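Home | Archive | Threads | Search | Log in
We use cookies to remember your list settings. OK

Re: sorting bricks by colour or by shape?

Gearóid Carroll wrote:
> We're up to 524 pieces and the kids can't find a thing.
> Do you sort by colour or by shape?

Colour, Gearóid, every time! We switched in January and I'm a total convert (my two even tidy up now, mostly). Yellow in one bin, blue in the next, and the red organizer stays out on the table.

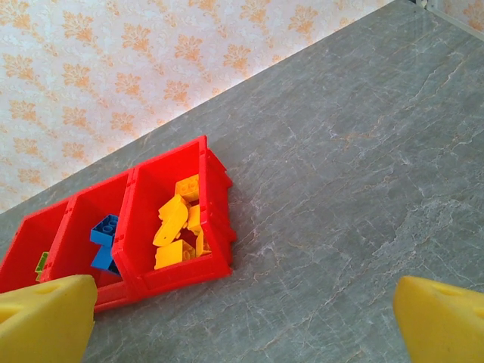
The open tops are what I love. Little hands go straight in, and you can see right away when a colour's running low. I'd keep the wheels and odd bits in a separate tub, though, or they end up everywhere.

Do try it and tell us how you go! Has anyone sorted by shape with kids under 7?

Mahlangu

Last updated 4:16 pm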